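About Hatholm

We make mug trees and the cups to hang on them. Started in 2 rooms behind a bike shop, now a proper office with a long felt-topped table where everything gets handled before it goes in the shop. Pale wood, round base, pegs set at an angle so handles dont slide. Cups are white, faceted, plain inside.
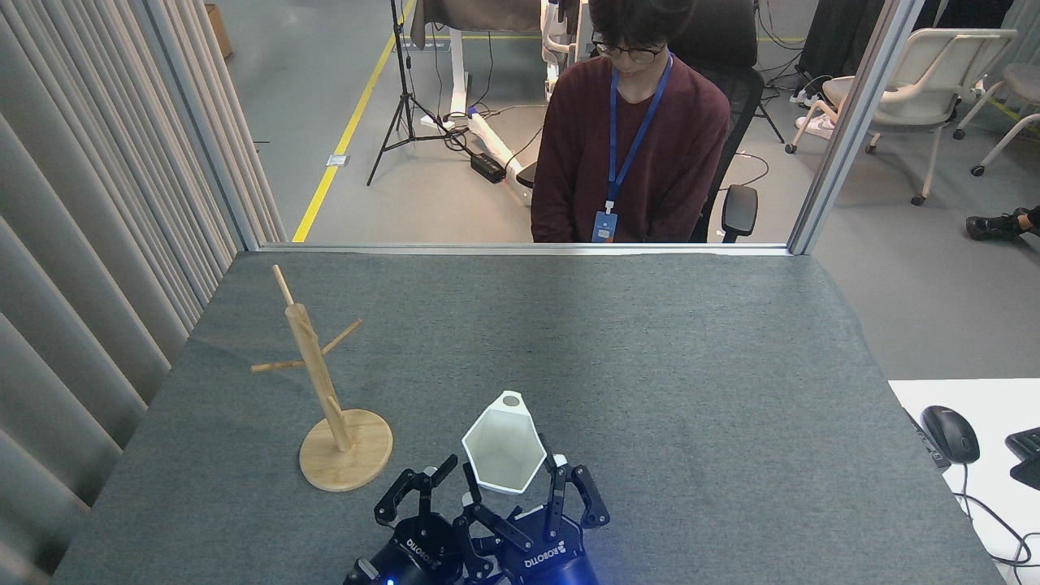 Severin Gruber wrote to say his tree has held up through 6 years of daily use, and could we please do a taller one for his mother's big mugs. Yes - the Rimano, out in December.

Orders over 90 pounds go post free. Seconds are sold from the office, mornings only, ring frist. Ask for Anwara - she does repairs too.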